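Home | News | Products | Events | Contact

Flomeo adds small table spotlight to Colleck range

13/05/2025

Lighting maker Flomeo has added a small table spotlight to its Colleck range, its first new model since the clip lamp that came out in March. The spotlight goes on sale this week at the company's own shop in Graltby and through the Marchal chain of home stores, at a price of $59.

The lamp is meant for shelves, desks and side tables, where it can be pointed at a picture, a plant or a wall. It comes in white only for now. Flomeo said a dark green version was tested but the paint did not hold up well enough at the edges, and work on it has been put off until next year.

The head sits in a bracket and can be tipped up or down by hand. The bracket stands on a flat base with a felt pad underneath, so the lamp can be moved around on a finished surface without leaving marks. No tools are needed to set it up. The bulb is sold separately, and any small reflector bulb with the right fitting will work.

Flomeo made a first batch of over 1000 lamps. Marchal has taken more than half of them for its larger stores, and the rest will be sold in Graltby or by mail order. A second batch is planned if the first sells through by the end of the summer.

The white spotlight has a round base and a U-shaped bracket with a small knob at the side, and the cable is white to match.

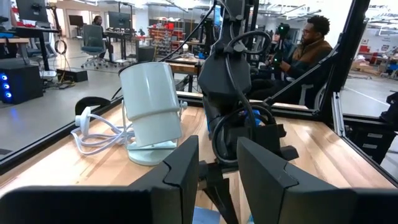
Cable and plug

The cable was the subject of most of the complaints about earlier Colleck lamps. Buyers found it too short to reach from a shelf to a wall outlet, and many ended up using an extension cord. The new cable is 13 feet long. It is also softer than the old one and lies flatter along a baseboard, according to the company.

There is no dimmer. Flomeo said it looked at putting one in the base but decided to keep the price under $60. The lamp can be used with a plug-in dimmer if the bulb allows it.

Owners of older Colleck lamps can order the longer cable as a spare part from the Graltby shop. It fits the desk lamp and the clip lamp but not the floor lamp, which has a different connector.

The spotlight has a guarantee of 2 years. Marchal stores will have one on display in the lighting section, and the Graltby shop will take returns on unused lamps with the original box.

Share 13 | Comments 2

Previous | Next | Back to News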